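Stallisdale Combat Sports Club
Progress report to the Duggan Fund: women's grappling and striking program

The second grant payment has been spent as planned. Most of it, $3,800, went to mats for the back half of the gym and a used set of wall pads from Sumisine. The rest paid coaching fees through January.

Attendance

We have 29 women signed up, up from 11 when the program began. The Saturday beginners class is full and has a waiting list. Weeknight sparring is still thin — many members work late shifts at the Clinder plant and can't get in before eight.

Coaching has moved from basic holds to joint control: how the elbow and shoulder turn, and when to let go. Two sessions a month are now classroom time.
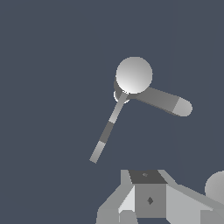 Competition

Nine members entered the regional amateur card in the fall. Four won their bouts, one fight was ruled a draw, and the others lost on points. There were no stoppages. One member missed weight and moved up a class, so we have added a weight check two weeks out.

Still to do

The shower repair is behind schedule. The plumber's first quote left out the drain, and we are waiting on a new one. We also need a second female coach with a current first aid card. We would like to move the unspent travel money to her fees — please let us know if that needs a form.

Last updated: January

Comments

matside_mom: Is the waiting list for teens too, or only adults?

Southpaw29: Good to see the late shift mentioned. A 9 pm class would get three of us from Clinder in the door.

grapplefan: Which weight classes did they enter in the fall?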